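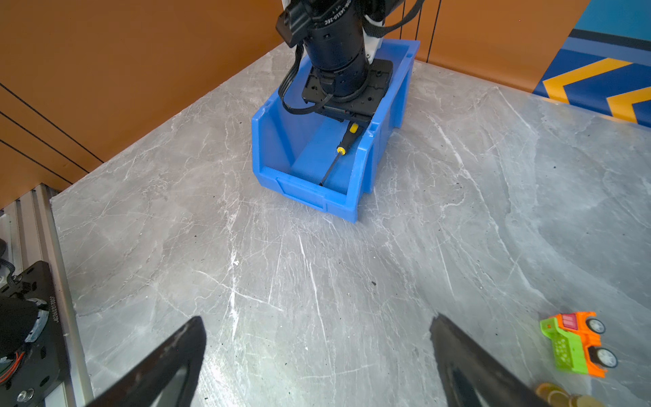
4 安装壁挂式配线箱

4.1 安装前检查

本节适用于 Irner 系列壁挂式配线箱的室内安装。箱体落地安装见第 6 节，户外型号另见 Kelmendi 防护罩附页。

开箱后核对装箱单。箱体、门板、背部安装板和接地端子应在同一包装内，膨胀螺栓单独装袋。门板表面贴有保护膜，接线完成前请勿撕下。

安装墙面应为混凝土或实心砖墙。空心砖墙和石膏板墙须加装背板，背板固定在龙骨上。

注意：安装位置上方不得有水管接头或空调冷凝水管。

4.2 所需工具

冲击钻及配套钻头
水平尺
一字螺丝刀和十字螺丝刀
剥线钳、压线钳
万用表
零件盒，用于存放拆下的螺钉和端子盖

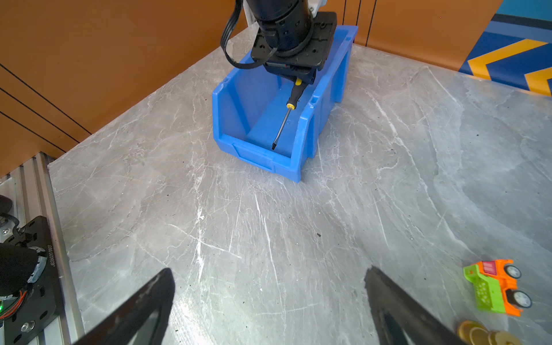 图 4-1 零件盒与一字螺丝刀

端子排的压线螺钉为一字槽。刀头宽度应与槽宽相符，刀头过窄会损伤槽口，损伤后的螺钉须整件更换。请勿使用电动螺丝刀紧固端子排。

4.3 固定箱体

1. 切断安装区域的供电，在上级开关处挂牌上锁，用万用表确认无电压。

2. 在墙面上标出箱体上沿的水平线。箱门前方应留出不小于 800 mm 的操作空间。

3. 将背部安装板贴在墙面上，按四角孔位画线。取下安装板后钻孔，清除孔内粉尘。

4. 放入膨胀螺栓，挂上安装板，先预紧对角两点，用水平尺复核后再紧固其余两点。

5. 将箱体挂入安装板上沿的卡槽，向下推到底，拧紧箱体底部的两颗锁紧螺钉。此步骤须由两人操作。

小心：锁紧螺钉拧紧之前，不得松手，也不得打开箱门。箱门打开后重心前移，箱体可能脱出卡槽。

4.4 进线与接地

1. 按电缆外径选择进线孔，敲落孔只能从箱体外侧向内敲开。敲开后用锉刀去除毛刺，装上护圈。

2. 先接保护接地线，再接其他导线。接地线压接 OT 端子后固定在箱体左下方的接地柱上，弹簧垫圈不得省略。

3. 导线剥头长度为 13 mm。多股软线须压接管形端子，不得搪锡后直接接入。

4. 按编号由左至右接入端子排，逐一紧固后轻拉导线检查。未使用的端子也应拧紧。

5. 箱内预留导线沿侧壁绑扎，不得压在门轴一侧。

说明：端子排最多可装 37 位。超过此数量时应加装扩展导轨，订货号见附录 B。旧版导轨由 Zistex 供货，孔距与现行版本不同，两者不可混装。

4.5 通电前检查

1. 取出箱内的工具、线头和包装材料。

2. 测量各相导线与接地柱之间的绝缘电阻，结果填入附录 C 的记录表。

3. 确认门板接地跨接线连接牢固，箱门开关时跨接线不受拉扯。

4. 装回端子盖，关闭箱门，上锁。

5. 撤除上级开关处的挂牌，合闸。

警告：合闸后若箱内有异响或异味，应立即断开上级开关，不得打开箱门查看。断电并等待 7 分钟后方可开箱，浪涌保护模块中的电容需要这段时间放电。

4.6 首次复紧

投入运行后的首次停电检修时，应对端子排全部螺钉复紧一次。铝芯导线须使用铜铝过渡端子，并缩短复紧间隔，具体周期见第 9 节表 9-2。

复紧时如发现端子变色，应剪除受热段重新压接。剩余长度不足的，更换整根导线，箱内不允许中间接头。

修订记录
2024年3月19日　修改 4.4 第 3 步剥头长度；增加 4.6。编制：Raghda Masri　审核：Teodoro Ocampo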